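Lists > Handheld & Retro > Prukar Players > November 2020 > Re: Hadosby cartridge saves

From: Ngan-ling Kwok
To: Prukar Players list
Date: Nov 16, 2020
Subject: Re: Hadosby cartridge saves

> I bought Hadosby second-hand last month and it came with
> somebody's old save in slot one. They're at the Murura gate
> with over 60 keys and what looks like every lantern. My own
> game is in slot two and I'm stuck in the salt mine. Is there
> any way to move the lanterns across without wiping theirs?
> Also is the ferry puzzle broken or am I?

The ferry puzzle is fine. I'm sorry to be the one to tell you.

On the lanterns, the short answer is no. The game has a transfer option in the inn at Ramasamy, and it will cheerfully offer to move items between slots, and then it will move all of them and leave the other save standing at the Murura gate in its socks. I did this to my sister's game in the summer the thing came out. She had put a whole school vacation into it. We are on good terms now, but she has never lent me a cartridge again and I don't blame her.

What you can do is play slot one for a bit. I know people on this list have feelings about using a stranger's save, and there was a long thread on it that I have no wish to dig up. But whoever it was sold the cartridge, and they aren't coming back for their keys. Walk them to the inn, look at the map on the wall, and write down where the lanterns were. The map keeps a mark for every one picked up, which yours won't have. Then go back to slot two and collect them like an honest citizen.
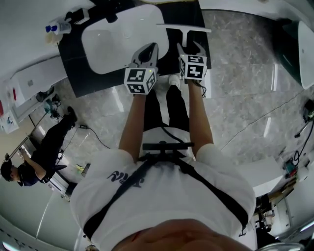 You need 4 lanterns to get out of the salt mine, whatever the manual says. The manual says 2. The manual also lists a horse, and I have finished this game 7 times without meeting a horse. I think the manual was written for a game they meant to make and then ran out of winter.

For the mine itself, go left at the first cart and keep going left well after it feels stupid. There's a ladder drawn in the same brown as the wall. The ladder is the only way to the lower level, and it's the reason half the people who own Hadosby believe it ends in a salt mine. If you hear the music drop out, you've gone past it. Turn around and hug the wall with the action button held down. It looks ridiculous and it works.

As for the ferry: the ferryman wants exact change. He won't tell you so. He says "the river is patient," which I took for atmosphere for most of a weekend. Spend down to a round number at the rope shop first. The rope is useless, but buy it anyway, you'll feel like you've done something.

One more thing, as you're on an original cartridge. Save at the inn and let the little candle go all the way out before you switch off. Mine takes its time, and the one occasion I got impatient it put me back before the second bell. I have opinions about the second bell, but they'll keep.

If you do find the horse, please write to the list at once.

Ngan-ling

Comments on this message (archive readers)

saltcart: Eleven years on and off with this game and I never saw that ladder. I'm going to go lie down.

mossy_b: The rope isn't useless! You can give it to the man outside the chapel in Ramasamy. He says thank you. OK, it's nearly useless.

pelican door: Can confirm the transfer at the inn takes everything. It took my hat.

saltcart: Update, found the ladder. Fell off the ladder.

Prukar Players list archive | Contact the list owner | Back to top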